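Home | Projects | Garage Notes | About | Subscribe

We use cookies to remember your settings. Accept or manage preferences.

Teaching two arms to open a drawer

April has been mostly robot month in our shop, and I finally have something fun to write up!
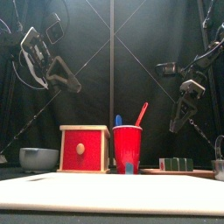

Why the drawer box came first

I wanted to start with the cups, but Ayantu Lencho talked me into the little red-fronted box with the round wooden knob, and I'm so glad she did. A knob that size makes you slow down. You sit at the controls, you move your own hands, the arms copy you, and within a minute you find out how much you normally lean on your sense of touch (I had none of it, and I kept squeezing thin air).

My first 10 demos were terrible. I'd drift in from the side, stop, back up, think about it and drift in again, and every bit of that dithering gets recorded as if I meant it. Ayantu deleted all of them without much ceremony. Her rule is that if you hesitate, you park the arms and start over.

So we did that, and it got good fast! By the time we had over 200 keepers I was going straight in for the knob and barely thinking about the wrists. We've been calling the whole setup Flemoto, after a name on an old parts bin, and it has stuck.

What I'm still bad at

The spoons-in-a-cup kind of job — anything with handles poking up, like the blue one and the red one in our tall red cup. The blue one is short and the red one is longer and leans right, so a grip angle that's lovely for one is hopeless for the other. I keep wanting to reach with whichever arm is my favorite (the right) when the left has the better approach.

Svetozár Vaněk wrote in after my last post to ask whether I rest between runs. Yes! Shoulders go first, then patience. I do short sets and get up for water.

Next up is the row of dark green blocks on the wooden tray, and after that I'd love to try the metal pitcher. Ayantu wants the bowl. We'll probably flip a coin.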